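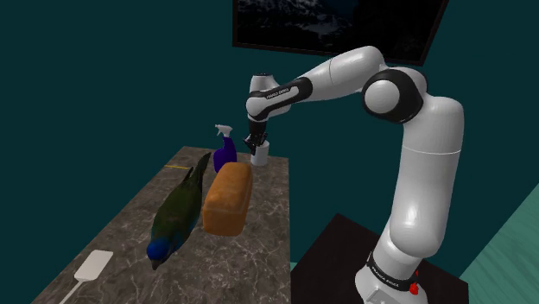 Kitchen table world in Valtell, arm over the far corner

Jatemgate forum > Simulation and cells > Faults and near misses
Mug dropped when gripper reports "holding"

praradau_lab
January 13, 2024

Good evening to all. I would like to describe a fault which I can't explain after one week of trying, and I ask for your patience with my English.

We run a pick task in Valtell. The arm takes the mug by the wall, one finger inside and one outside, lifts it, and carries it over the table. In most runs it is fine. In the bad runs, the mug falls during the carry, and the grasp monitor continues to say "holding" until the end of the program. In the last bad run the mug was lost at step 1,429 and the arm then made a very polite placing movement with nothing in the fingers.

In simulation a fallen mug costs me nothing. But the same monitor code is running on our real cell, and there people put their hands on the table when the arm has "placed". For this reason I stopped the real cell until I understand.

The closing force is set to 80 N. Friction values are the default ones.

ohmslaw_ish
Your mug has a bad collision shape, I would bet money. If the importer made a convex hull, the opening is filled like a solid plug. The finger gets pushed out of it and the contact is garbage. Seen it many times with cups and bowls.

praradau_lab
Thank you for the quick answer. I thought of this also, but the finger goes into the opening without any resistance, and I see no push on the arm when it enters. I attach the side camera.
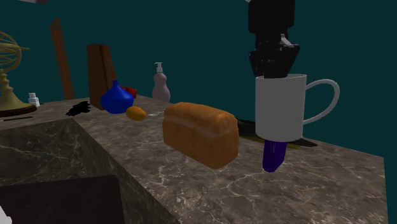 Page 2 of 4

ohmslaw_ish
OK, the plug idea is dead then, I agree. I still don't trust the shape. Can you turn on the contact drawing and tell us how many contact points you have on the inside wall?

praradau_lab
I have turned it on. There are two points on the outside and one on the inside, and the inside one jumps up and down when the arm accelerates.

Farzana Jadoon
I think you are mixing two faults, and only one of them is serious.

The drop is a grasp problem. The wall is curved and the fingers are flat, so you hold by very little, and the heavy side of the mug wants to turn. You can move the grasp, or slow the carry, and it will be better. It will not be perfect.

The monitor is the serious one. How does it decide "holding"?

praradau_lab
It reads the finger width once, after closing. If the width is larger than zero, the state becomes "holding". Then the state is cleared only by the open command.

Farzana Jadoon
So it does not monitor. It remembers.

juska_k
I have to disagree a little with Farzana. On the Juška cell we use the same check and have no trouble since August. With boxes it is enough. If you read the width all the time you will get false alarms from sensor noise, and then the operators switch the alarm off, and this is worse.

Farzana Jadoon
With boxes, maybe. A mug wall is thin, so the width with the mug and the width without it are close to each other, and "larger than zero" is a very weak test. For the noise you can ask for several bad readings in a row before the alarm. I would not let anybody reach into a cell on the word of a value that was read one time.

And in any case, "placed" should not be the permission to enter. That has to come from the safety stop, separately from the task program.

juska_k
On the last point I agree fully.

praradau_lab
I made the change today. The width is now read in every cycle while the arm carries, and after five bad readings the arm stops and the state becomes "lost". I also lowered the carry speed and moved the grasp a little along the rim, away from the handle.
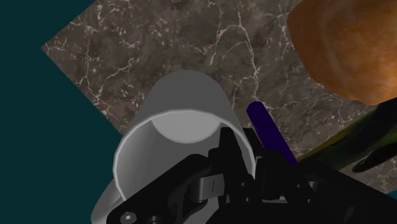

With the new position the inside contact is steadier, but it still jumps when the wrist turns quickly. I had one more drop this afternoon. The difference is that the program noticed it, and the arm stopped before the placing movement.

For the real cell I have asked for the entry permission to be taken out of the task program. It will take longer, because the wiring must be checked by another person. Until then it stays off.

ohmslaw_ish
Good. I would still raise the contact solver iterations and run the same carry again. A point that jumps with the wrist smells like the solver to me, and then your speed change only hides it.

praradau_lab
I will try this on Monday with the old speed and write here what comes out.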